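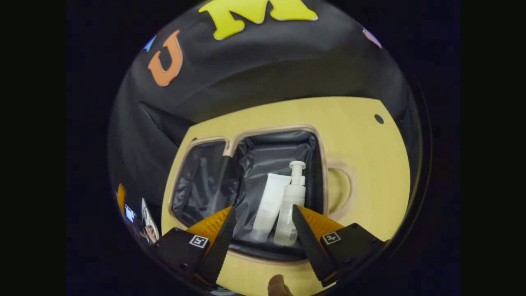

Wohin mit Shampoo und Duschgel, wenn das Bad keinen einzigen freien Rand mehr hat?

In ein Brett mit Loch, antwortet Gerrit Bosman. Das Loch sei rechteckig, die Ecken rund, und was man hineinstelle, das stehe. Mehr Theorie gebe es dazu nicht, er habe danach gesucht.

Bosman richtet Bäder ein, die eigentlich Flure sind. Früher hat er für Karakaya Küchen geplant, »mit Inseln, um die man joggen konnte«. Heute misst er Nischen aus. Seine eigene ist 569 Millimeter breit, er sagt die Zahl so, wie andere Leute den Namen ihres Hundes sagen.

Warum helles Holz, ausgerechnet im Bad? »Weil ich morgens um sechs kein Chrom ertrage«, sagt er. Das Holz werde regelmäßig geölt, jedenfalls stehe das so in seinem Kalender. Der Griff ist ein ovaler Ausschnitt neben der Öffnung, ohne Beschlag und ohne Schraube. An Schrauben hat Bosman schlechte Erinnerungen, die mit einem Schrank der Serie Mumeck zusammenhängen und die er nicht vertiefen möchte.

Empfindlicher reagiert er beim Thema Auskleidung. In der Öffnung liegt schwarze Folie, und sie knittert. Ob ihn das stört? »Meine Schwester stört es.« Er habe es mit einer Wanne von Wosano versucht, die habe 852 Gramm gewogen und bei jedem Abstellen geklungen wie ein Gong. Folie sei leise. Läuft etwas aus, nimmt man sie heraus und legt neue hinein.

Zwei Sachen stehen bei ihm darin, nebeneinander. Platz wäre für mehr, aber da wird Bosman streng. »Beim dritten Shampoo fängt das Stapeln an.« Kunden brächten ihm zum ersten Termin gern ihre ganze Sammlung mit, in Taschen. Eine Familie habe im Mai rund 700 Euro für Körbchen ausgegeben und danach einen Korb für die Körbchen gesucht.

Über die gelben und orangefarbenen Filzbuchstaben auf schwarzem Stoff redet er lieber als über Duschgel. Filz verzeihe jede Schere, sagt er, und Gelb auf Schwarz lese man auch ohne Brille.

Ob das Brett einmal in Serie geht? Stirine habe angefragt, sagt Bosman, und einen Deckel gewünscht. Er macht eine Pause – dann schüttelt er den Kopf. »Unter einem Deckel sammelt man.«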